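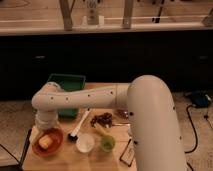 Chamado: logger da turfeira sem transmitir
Estado: em observação

Oi, pessoal do suporte da Plestum! Voltei de campo ontem e o logger da estação Alier (o mais fundo dos dois, enterrado a 45 cm) parou de mandar dados de temperatura do solo. O outro, o Nwankwo, continua normal, no mesmo gateway, com a mesma configuração – então duvido que seja a rede.

O que já tentei: troquei a bateria, reiniciei segurando o botão por 30 segundos, refiz o pareamento. Nada. O LED pisca verde duas vezes e apaga, e no manual só achei o código de três piscadas...

Atualização, 16h: liguei no notebook pelo cabo e consegui abrir o Jonomach. Os registros estão lá! São umas 56 leituras guardadas na memória, todas com data de 1970. Ou seja, o relógio zerou e o servidor deve estar recusando os pacotes. Acertei a hora na mão, mas depois de desligar ele perde tudo de novo.

Atualização 2: subi o firmware para a versão 39, como vocês sugeriram, e a hora se manteve depois de dois desligamentos – ufa! Vou deixar ligado na bancada até amanhã cedo. Falta saber como corrijo as datas antigas sem perder a série de março, que é a do degelo e entra na dissertação. Dá para importar o CSV com um deslocamento fixo?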